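Notebook - towel cell, two-arm table
2022-12-23

Last entry before the break, so I'm writing down more than usual. Future me will have forgotten all of this by the time the lights come back on.

Started the morning with the left arm, which has been making that dry clicking noise near the wrist since the start of the week. I had a whole theory about the gearbox. Took the power off, moved the joints by hand one at a time, and there it was - a cable tie tail tapping the housing every time the forearm rolled past a certain angle. Snipped it flush, redid the two next to it while I was in there, and ran the slow exercise program. Quiet! I'm a little embarrassed about the gearbox theory, so it stays in this notebook.

While the covers were easy to reach I went over the fasteners around the elbow hub with the small driver. One took a quarter turn, the rest were snug. Put a paint mark on each so we can see at a glance if they creep. If you take one out, please clean the old mark off and put a new one on, otherwise the marks mean nothing.

Fingertips next. We're still on the Kostholm tips from May, the long tapered ones. The pads on the left pair have gone shiny at the narrow end, and shiny means they slide on terry cloth instead of biting. I scuffed them with the gray pad, wiped them with alcohol and let them sit while I got coffee. That buys us a few weeks, I think. The replacement set is on order through Dromitz and I have no faith in the ship date.

Grip force: I had it at 3 notches over the Sovside default and have now put it back to default on both arms. With clean pads it doesn't need the extra, and the extra was what made the loops pull. If you see slips on the thick towels, clean the pads before you touch that number. (Talking to myself here as much as anyone.)

Homing and table height: redid the touch-off at all the corners of the table. The far right corner was low compared to what the config had, enough that a tip would press into the wood on a flat pickup. Saved as a new file in the Cuervo folder, old one kept next to it with "old" on the end. Yes, I know, there are now several files with "old" on the end. I'll tidy them in the new year.

Then 20 picks on a single towel, edge grab only, no folding. All fine except one where the left tip went over the top of the edge and closed on air. Reran that same approach and it did it again, so it's the approach angle and I can fix that. Tipped the wrist a touch steeper and ran another 20 with no misses.

After that I put the mixed towels out and stepped the left arm down to the grayish-white one slowly, with the right arm parked above it. 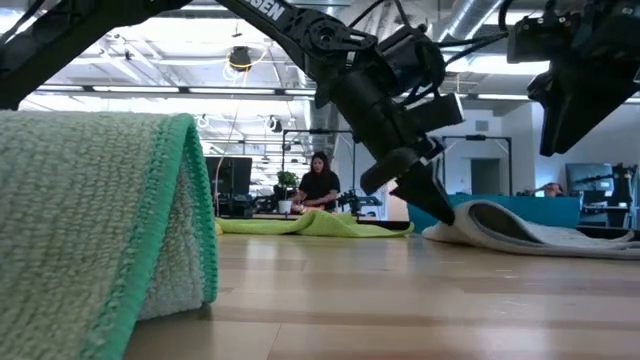
Cable slack

The loops above the wrist are longer than I'd like. They clear everything in the fold program, but on the big reach across the table I want another look before anyone raises the speed. Leave the override at slow until then. I've put tape on the pendant saying so.

Still to do

- Count up the cycles on the left pads. The log says 200 since the last scuff, but the counter got reset at some point so I don't trust it.
- Same paint marks on the right arm. Ran out of time.
- Find out why the right gripper reports closed a hair before it is closed. Could be the zero, could be me.
- Shake the lint out of the towels. It gets into the finger slides and I was picking it out with tweezers again today.

Arms parked, air off, controller shut down properly this time. E-stop is in, so twist it out before you decide the thing is broken.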